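Speaker notes — Buying the second cell (or not)
Lunora equipment planning session, September 6, 2025

Start with the number on the purchase request, then leave it up for a minute. Two arms, an enclosure, mounts, cabling, a year of support from Stodik. People will want to talk about the total. Don't let them yet. The total is the easy part and it's the only part anyone has checked.

What we want to know today is whether folding and sorting laundry with a pair of arms is a thing you can put in a budget, with a date beside it, or a thing you put under research and stop asking about. I think it's research. I've been outvoted on that before and I may be again.

Opening point: the sales deck always uses a towel. Flat, square, one colour, laid down neatly by a person. Our stuff comes out of the bin as a wad. If you're pricing the job from the towel you are pricing a different job. 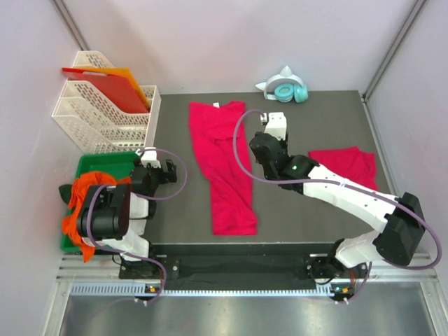

Jessie Drummond disagreed with me about this when I ran the talk past a few people in May, and asked that it go in: "You're comparing it to a finished product. Nobody sold us a finished product. We're buying the bench so we can find out what the finished product would cost, and we can't find that out from a spreadsheet."

Fair. Read it out in full. Then ask what finding out costs, and who signs when we've found out. The request has no line for that. It has hardware on page one, hardware on page two and a paragraph about learning.

Next, the lines that are missing. Take these slowly, this is where hands go up.

Operator hours. The quote assumes the arms run and someone looks in. Our own log for the first cell has 728 hours of a person standing next to it, resetting cloth, clearing errors, starting again. None of that is in the Stodik quote and there's no reason it would be, it's our payroll. But it has to be in ours.

Floor space. Everyone measures the table. Measure the table plus the person plus the bins plus the door swing. We lost two shelving bays last time and then paid to rent storage. (Find the storage invoice before the talk. Wullus has a copy if we don't.)

Lead time. Wullus quoted 32 days for replacement cable sets. The arms are down for all of them unless we hold spares, and spares are money sitting on a shelf. I'd hold them. I'd also like somebody to admit we're holding them.

Software. Phuthong's licence is per arm and not per cell. Check whether the second cell doubles it or whether there's a site rate. I've asked twice. If there's still no answer by the day, say so from the stage.

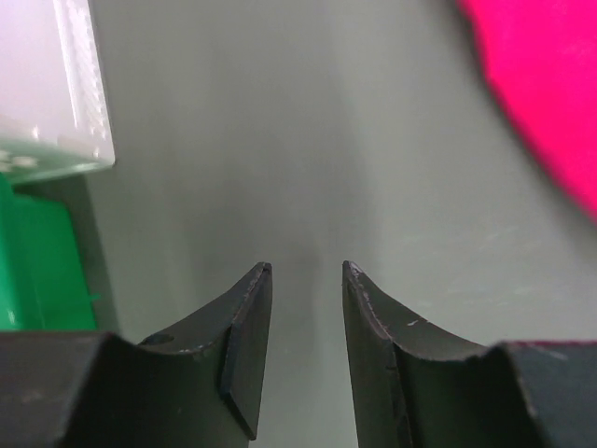

Wear parts are the line I'd fight hardest for. The request treats grippers as part of the arm, bought once, written off over the same period as the motors. I don't buy it. Look at the fingers: the black finish has rubbed to grey along the curved edge of one, and the other has nicks and pale scratches, with a worn point at the tip. I can't tell you from that how much life is left in them, and neither can the vendor, and that's my trouble with the schedule. A part with no known replacement date is being depreciated as if we had one. Put in a consumables line, even a guess, and write "guess" beside it.

Pause. Water. Somebody will say fingers are cheap. Yes, and the afternoon you spend fitting them and checking everything still lines up isn't.

Leasing. Stodik will lease, 31 months minimum. I don't love it. A lease looks gentle on the annual figures and it takes away the one thing I'd want at month six, the right to stop. If we lease, ask for a break clause and expect to be told no. Ask anyway — the answer tells you how sure they are of their own kit.

What I'd approve, if it were mine to approve: no second cell this cycle. Spend part of the money on the first one. Spares, a consumables line, proper logging of how often a person has to step in and why. Then come back with those figures and ask again.

What I'd want to see before changing my mind:
Interventions per shift, from our cloth and our bins
Cost per piece with the operator included
A written answer on the licence
Someone's name next to the decision to stop

If there's time, take the resale question. Short answer is don't count on any. The request puts a resale value in the last year and I couldn't find where it came from. Ask the room if anyone has sold one of these second-hand, and what they got for it.

Handout is the one-page budget template with the blank lines left in. Leave the stack by the door.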